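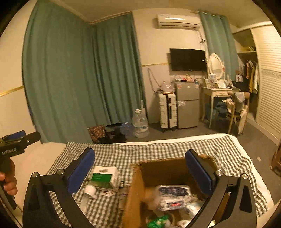 Padded fingers at the cardboard box. The gripper with the blue trigger is at the far left.

I have had two hand-held grippers on loan since September, and I said I would write up how they compare once I had used both for longer than an afternoon. One is the Skerness, with long curved arms. The other is the Brindico, which has the blue trigger section. Both carry a small camera and both are meant for the same job: you do a task by hand with the gripper, the camera records it, and the recording goes into training a robot arm to do it later.

Otakar Hrnčiar lent me the Skerness, and the Brindico came through a parts shop called Kopecký. I paid for neither of them. I did pay for a spare set of finger pads, which I will get to.

Weight and handle

The Brindico weighs 1563 grams on my kitchen scale with its camera and battery on. The Skerness is lighter, but I didn't get a fair number for it because Otakar's battery mount is homemade and comes off when you look at it wrong. In the hand the difference is smaller than you'd think. The Brindico keeps its weight close to the palm. The Skerness is front-heavy, and after half an hour I feel it in my wrist.

The trigger on the Brindico is better. It has a short pull and you can feel where the fingers start to close. On the Skerness there is some slack first, and then everything happens in the last bit of travel. Silvia Tóth tried both and had the opposite opinion. She has small hands, and the Brindico's trigger sits too far forward for her to hold it half closed for long. If more than one person is going to use the tool, let all of them try it before you order.

The task

I settled on packing and unpacking a cardboard box on a bed. A table would have been easier. On a table things stay where you put them, and I wanted a surface that gives a little when you press down. We did 20 runs with each gripper and split them evenly between us. A run was one item out of the box, set down on the sheet, and put back in.

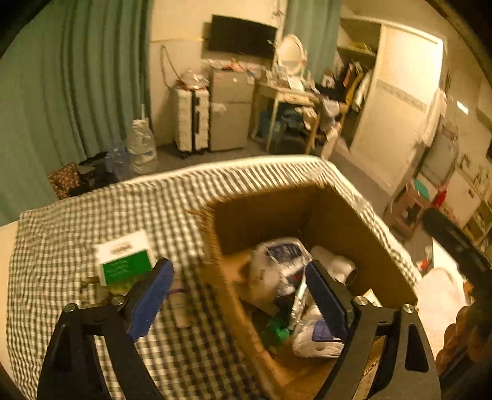
Finger width matters more for this than grip force. Both grippers can squeeze harder than any of these items need. The trouble is getting two fingers down into a box that already has things in it, and then opening them far enough to get around something. Plastic bags are the worst of it. A white bag with dark blue lettering lay near the middle of the box, and a bag like that has no clear edge to aim for, so you end up pinching a fold and hoping the rest follows. The flap lying along the left inside wall takes away room on that side too. The Skerness did better in the box. Its arms curve outward and leave a gap you can look through, so you can keep an eye on what you are about to grab. With the Brindico I spent more time tilting my wrist to find an angle.

On small things lying flat on the sheet, the two traded places. The Brindico's fingers meet squarely at the tips, and it picked up a slim tube on the first attempt most of the time. The Skerness closes slightly toe-in, and the tube tended to roll out toward me. I shimmed one finger with a strip of card and that helped. I haven't found a proper fix.

Pads

The blue rubber pads are good on cartons and on hard plastic bottles. On thin film they grab almost too well – you let go and the bag stays stuck to one finger. I bought a softer gray set to compare and took them off again after six runs. They picked up lint from the bedding, and once they had lint on them they slid.

Wipe the blue ones with a damp cloth between sessions. I went a full evening without doing it and had drops that I first blamed on the trigger.

Camera view

I care about this part the most and had the most trouble judging it. In both cases the camera looks out over the fingers with a wide lens, and you get most of the room along with the thing you are picking up. For me that is fine. The tracking software I use, Ila, works out where the gripper is from whatever stays still in the background, and it likes a room with plenty in it. Furniture, a TV on the wall, a suitcase, all of that helps. Long plain curtains give it much less to hold on to. When I turned to face mostly curtain, the position drifted, and it did so with both cameras.

The Skerness camera sits a little higher and keeps both pads in view as you close. On the Brindico one of the pads goes partly out of view when the fingers are nearly shut, at least with the mount as it came. Kopecký sells a taller bracket. I haven't tried it.

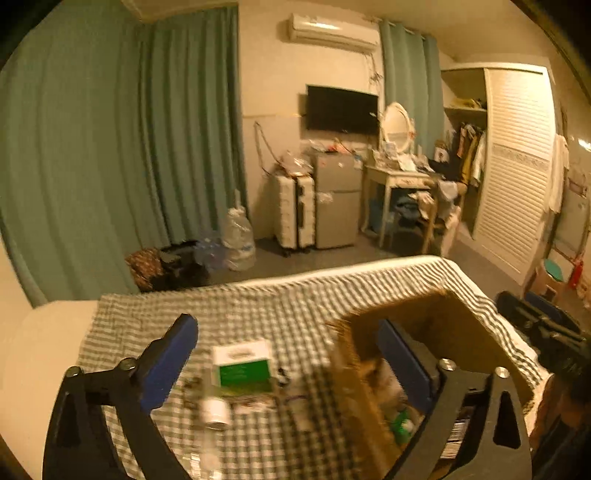

Recording and files

Both save to a card, and both make you wait. The Brindico starts recording with a long press and beeps. The Skerness has a light and no sound, and I lost two runs by thinking it was on. Otakar says he checks the light in a mirror, and I have started doing the same.

Ila read the Brindico files without any changes. For the Skerness I had to enter the lens values by hand from a calibration sheet, using around 100 stills. It took most of a morning. You only do it once unless you bump the camera, and I bumped the camera.

Where I am now

It is October 2022 and the Skerness has to go back soon. For box work I would pick it over the Brindico, slack trigger and all, mainly for the view past the fingers. For small flat items I would rather have the Brindico. Silvia wants the Skerness for everything.

Next I want to run the same box with the taller bracket on the Brindico, if Kopecký has one in stock. I'll put the numbers in a separate post.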